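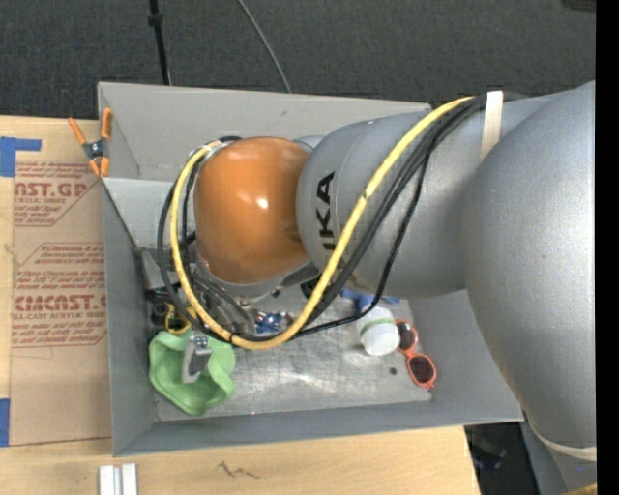
Runus picking cell, post-fault inspection checklist
Flarkholm workshop
Sep 20, 2022
Fault ticket: 2284
Result: passed with conditions, see the end

I filled this in at the cell with the arm powered down, then went back and did the moving checks in slow mode. The comments are mine and some of them are long, sorry! The tick boxes alone didn't tell the story last time and we ended up arguing over what "OK" meant.

What went wrong
The arm was coming up out of the bin with the wrist turned well over, and the yellow cable pulled tight across the wrist before the move finished. The controller threw a collision stop, the gripper lost its signal, and it let go of what it was holding back into the bin. No one was inside the line and nothing hit the floor. The annoying part is that we'd had two short gripper dropouts in August and I wrote both of them off as a loose plug. I should have looked at the cable then.

SECTION A. BEFORE REACHING IN

A1. Emergency stop pressed and tested
OK. Tested from the operator side and again from the pendant. Both held.

A2. Power locked out, tag on, key with the person doing the inspection
OK. The key was in my pocket the whole time (I checked more often than I needed to).

A3. Gripper safe, nothing held, no stored pressure
OK. Bleed the line even if the gauge already says zero.

A4. Arm parked clear of the bin
NOT DONE. It stopped over the bin and I wanted to look at the cables exactly as they were before anyone jogged it away. If you do it this way, keep your head out from under the wrist, brakes or no brakes.

SECTION B. CABLES AND WRIST

B1. Outer jacket of the yellow cable, full length
OK with a comment. I ran a gloved hand along the whole thing, down under the orange wrist cover and back up the other side. There's a dull rubbed patch on the inside of the loop. No cut, nothing showing through. Look at it again at the next check and compare it with the photos on the ticket.

B2. Black cable bundle
FAIL, then OK. One strand had a kink you could feel with your thumb, close to where the bundle starts to spread out. That's our dropout, I'm nearly sure of it: with the meter on it, I could make the signal come and go by bending it. Swapped it for the spare from the Naseri kit. We now have no spare, so please somebody order one before this turns into the next ticket.

B3. Straps and fastenings
FAIL, then OK. The white strap had crept along the arm and was holding the bundle in the wrong spot, so all the slack ended up on one side of the wrist. Moved it back and snugged it down. Don't crank it tight! The cables need to slide a little when the wrist turns.

B4. Slack at both ends of wrist travel
OK. Turned it slowly to each limit and watched the loop. It hangs low on one side, lower than I'd like, and I've written it up under the conditions.

B5. Wrist cover, flange and visible bolts
OK. Cover wiped down, no cracks. Flange bolts checked with the torque wrench, none of them moved.

B6. Gripper fingers
OK. Opened and closed by hand, no grinding, and the small bolts are all seated.

SECTION C. BIN AND TABLE

C1. Bin fixed to the table
OK. Gave it a proper shove from each side and it stayed put.

C2. Clamp on the bin rim
OK with a comment. The orange-handled spring clamp grips fine. My worry is that one handle sticks up beside the wall, and a hanging loop of cable would love to hook on that. I want a low screw clamp in its place. Until then the clamp stays and the program keeps away from that corner.

C3. Bin floor and walls
OK. The floor is scuffed and scratched all over, and that's just wear. Feel along the top edges for chips, with gloves on.

C4. Objects in the bin
OK. Looked each one over for sharp breaks, sunglasses included, and didn't find any. If an object cracks, take it out for good, please, no tape repairs.

C5. Tabletop
COMMENT. Sheet stock and loose hardware are still living on the table next to the bin. I know it's handy. It's also inside the reach of the arm, so it needs another home.

SECTION D. SOFTWARE AND MOVING CHECKS

D1. Wrist limit in Garnutance
FAIL, then OK. The limit was still set for the old gripper, which had a shorter cable run. I've pulled it in by 30 degrees. A few picks along the far wall will now be refused, and I'd much sooner have those than another stop like this one.

D2. Gripper signal loss behavior
OK. Unplugged the signal with the arm in slow mode and it stopped right away. It still opens the gripper when that happens, so don't run anything heavy or breakable until that's been changed.

D3. Repeat of the move that faulted
OK. Ran it 100 times in slow mode with one hand on the stop. No dropouts in the log, and the loop stayed clear of the rim.

D4. Full speed
NOT DONE. Waiting on the clamp.

CONDITIONS FOR USE

Slow mode only until the rim clamp is replaced.

One person on the stop button for the first run after any change to the straps or cables.

Shorten the low side of the cable loop, then repeat B4 and D3.

Order a replacement black cable from Naseri and put it in the drawer with a label on it.

Clear the table (C5) before anyone asks me to sign off on full speed.

If you get a gripper dropout, even a tiny one that fixes itself, stop and add it to ticket 2284. Write down where the wrist was when it happened, that's the bit I was missing in August.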